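Is a "retention bonus" worth anything if it can be clawed back?
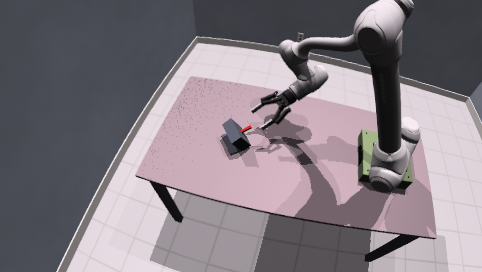 Robotic arm at a pink-topped table (computer rendering)

Posted by Boyang Fu in Restaurant & Hotel Work

I'm a line cook at Litwood, a 70-seat place near the water. We lost two cooks to Didley across the street before the summer rush, and now the owner wants the rest of us to sign a "retention agreement." It pays a bonus at the end of September if you stay. Fine. But page two says that if you quit within a year of getting the bonus, you pay all of it back, plus "training costs," with no dollar figure given. My training was a guy showing me where the walk-in was.

The manager says everyone signs these now and the training part is "just standard wording." I've heard that before about other things. Has anyone seen one of these enforced? And would I be better off asking for a raise?

Xiaoyan Pan

Don't sign anything with a blank where the number should be. I ran a kitchen for years and had a similar paper put in front of me. I asked for the training costs in writing and the whole paragraph disappeared the next day, so I guess they weren't so standard.

Paying back the bonus itself is a different matter. Depending on your state that may hold up, but the rules on taking it out of a final paycheck vary a lot, so call your state labor office before you take a manager's word for it, or mine. Also ask what happens if they cut you to 35 hours or lay you off in the slow months. If the paper only talks about you quitting, get them to write down that a layoff means you keep the money.

As for a raise – yes, ask. A bonus in September doesn't pay rent in June. Take the number they offered, divide it by the hours you'd work to earn it, and see how it looks per hour. Mine came to some 70 cents.

Grokier

just sign it, they never come after anyone. my cousin left a place on a Sunday and never heard a word

Xiaoyan Pan

One cousin isn't much to go on. Keep a copy of whatever you sign, Boyang.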